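3.2 Collecting demonstrations by hand

Demonstrations for the Cliltum garment set were recorded in two ways. In the first, an operator drove the Rikov arm by remote control from a desk in the same room. In the second, the operator held a gripper by its handle and did the task directly, with no arm present. Both methods used the same task list and the same start rule: the garment is dropped on the surface once and is not straightened before recording begins.

Each operator recorded 30 demonstrations per garment. Remote control was limited to the lab table, as the arm could not be moved. The hand-held tool was taken into homes, and the garments were handled on beds and sofas (Figure 4). Padded garments were included on purpose. Their shell slides over the filling, so a grasp that looks firm may hold only the outer layer. Operators were told to close the fingers on a fold and to start again if the fold slipped out before the lift.

A demonstration was dropped if the tool pose was lost for more than 22 frames in a row. Of the first 100 hand-held recordings, 19 were dropped under this rule. The limit was kept for the Nadard split. Finger opening was stored with the pose at every time step, and the policy was trained on both.

Figure 4. Hand-held demonstration on a black puffer jacket spread on a bed. The blue finger pads close on a narrow fold of the shell.
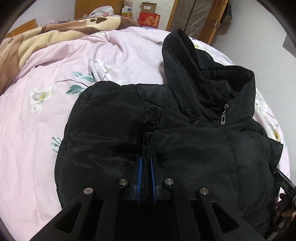
Grube, in a comment on the preprint, asks whether the two methods should share one drop rule, given that pose loss under remote control comes from a different source and tends to be shorter.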